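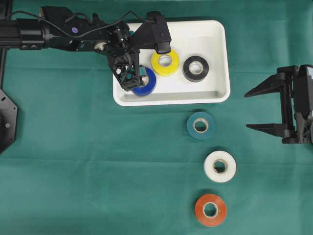 **cablemoth** wrote:
I'm rewiring the lights on a model railway and I keep losing time hunting for tape. It used to live in a drawer with the cutters and the solder, and the rolls picked up fluff on the sides. Now I keep yellow, black and blue flat in a white plastic tray on a green cloth, and I can see the colour I want. Does anyone store theirs upright instead? The layout has 233 joints to wrap, so I'll be at this until April.

**Girkosel** wrote:
Upright on a dowel for me. Laid flat in a warm shed, mine went sticky along the edges and stuck to whatever was underneath.

**cablemoth** wrote:
Mine's indoors, so heat isn't a problem. Would a dowel fit inside a tray with a low rim?

**oldfuse15** wrote:
I don't agree with Girkosel. I've kept rolls flat for 15 years with a bit of baking paper under each one. On a dowel they get knocked and the loose end unwinds. Fold the end over on itself and you'll find it again too.

**Girkosel** wrote:
Only if the dowel is too thin. Mine are snug and they stay put.

**Saraletti** wrote:
The cloth is a good idea. I dropped a roll on a bare bench and it went straight off the back. I'd still put a lid on the tray if you've got cats. Why three colours, though? I use black for everything and write on it with a silver pen.

**cablemoth** wrote:
Blue is for the points, yellow for the station lights, black for the rest. I can't read my own writing at that size. I'll try the baking paper first.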